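Vliestapete oder Papiertapete im Gästezimmer?

Bandby
Moin zusammen,
ich will im August das Gästezimmer neu tapezieren und schwanke zwischen Vlies und Papier. Die Wände sind alter Gipsputz, eine Seite ist Außenwand. Der Raum hat 34 Kubikmeter, wird im Winter selten geheizt. Muster soll ein Wintermotiv mit Vögeln und Zweigen werden, das ist schon entschieden.

Florkura
Vlies. Kleister an die Wand, Bahn trocken rein, fertig. Bei Papier musst du die Weichzeit einhalten, sonst gehen die Nähte auf. Makulatur würde ich trotzdem streichen, Gips saugt stark.

Tuncer
Sehe ich anders. Papier kostet weniger, und wer sauber arbeitet, hat auch keine offenen Nähte. Ich habe vor Jahren 100 qm im Altbau mit Papier gemacht, hält bis heute. Bei kalten Außenwänden ist der Untergrund wichtiger als das Material.

Bandby
Danke. Habe mich jetzt mal nach Mustern umgesehen, in die Richtung soll es gehen:

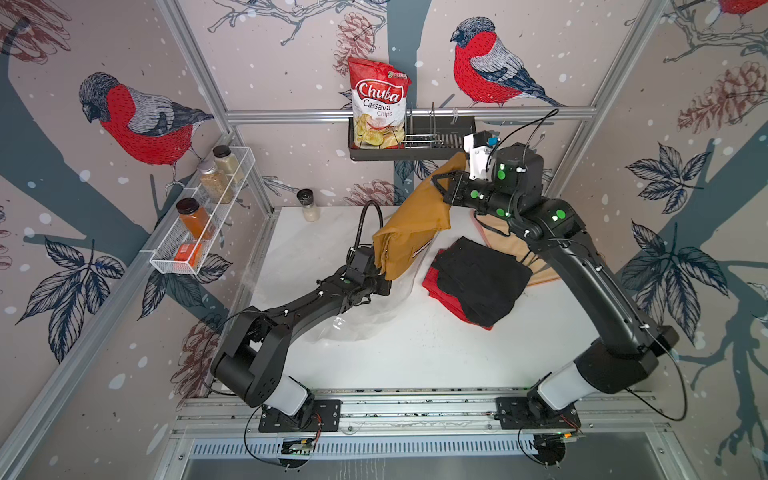 Die Rolle, die ich im Auge habe, liegt bei 30 Euro. Rapport 49 cm, versetzter Ansatz. Wie viel Verschnitt muss ich da rechnen?

Florkura
Pro Bahn im schlimmsten Fall knapp einen Rapport. Nimm eine Rolle mehr und achte auf gleiche Anfertigungsnummer. Nachkaufen geht oft schief, der Grundton ist dann anders.

Pidonness
Versetzter Ansatz ist für Anfänger Mist. Schneide abwechselnd aus zwei Rollen, dann bleibt weniger Abfall.

Tuncer
Das mit den zwei Rollen bringt nicht bei jeder Raumhöhe was. Erst ausmessen, dann rechnen.

Florkura
Schadet aber auch nicht.

Bandby
Raumhöhe muss ich noch messen. Reicht normaler Tiefengrund unter der Makulatur oder kann ich den weglassen?

Pidonness
Mit der Hand drüberwischen. Wenn es kreidet, Tiefengrund.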